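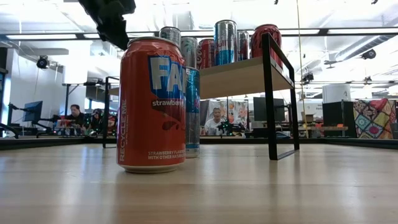 A reading corner for remedial learners does not need much money, but it needs a plan for the first ten minutes of each lesson. I teach English to children who are two years behind their class in reading, and I want to explain how I make word cards from the print they meet every day. Packets, bus tickets, shop signs and drink cans all carry English words, and many children know these words by shape long before they can read them. A strawberry Fanta can is a good first item, as the word "strawberry" has the drawn fruit right under it, and the words RECYCLE ME run down the side. A child who refuses a textbook page will often try to read a can.

What you need

Thick paper or old file covers, a black marker, scissors, a shoe box, and one notebook for each child. I use the Tisow notebooks with wide lines, but any notebook with enough space between lines is fine.

Step 1. Collect the words

Ask the children to bring one clean wrapper or empty container from home on Monday. Tell them that it must have at least one English word which they have seen before. Do not correct their choice. Put everything on one table and let each child say the word aloud. If a child says the brand name and not the word, accept it the first time and point to another word on the same item.

Step 2. Write the cards

Write each word in small letters, one word on one card. Capital letters come later, on the back of the same card. Many packets print everything in capitals, so the child will have to match "sugar" with "SUGAR", and this matching is itself a useful exercise. Keep the first set to 24 cards. My colleague Jintana Rattanakul began with a much bigger set in her class, and her slow readers became tired before they reached the middle of the box.

Step 3. Sort by sound

Spread the cards on the floor. Call a sound, for example /s/, and let the children pick the cards which start with it. After a few days, ask for the ending sound. Blends such as "st", "fl" and "str" should wait until the single sounds are steady. With my group this took most of April.

Step 4. Read and return

Each child takes five cards, reads them to a partner, and goes back to the wrappers to find where the word was printed. When the word is found, the child copies it in the notebook with the name of the item beside it. Long words like "flavored" can be cut into parts: fla – vored. Clap the parts together before you ask the child to read the whole word alone.

Step 5. Make sentences

Use a frame that stays the same, such as "I can see ___ on the ___." Children who are ready may write two sentences of their own. Do not mark the spelling of words which are not on the cards. I underline them lightly in pencil and we speak about them the next day.

Keeping the record

Write the date on the back of the card the first time a child reads it without help. I keep one page for each child with three columns: new, known with help, known alone. Iqra Marwat, who teaches the parallel section, puts a small dot on the page and not the date. It is quicker, but then you cannot see how long the child stayed with one word.

By the end of last year our box had 267 cards. Take out the cards that all the children know, or the fast readers will keep choosing them. Put them in an envelope and bring them back once a month for revision. Wash and dry any food container before it goes into the corner – I forgot this once, and we had ants in the notebooks for a week.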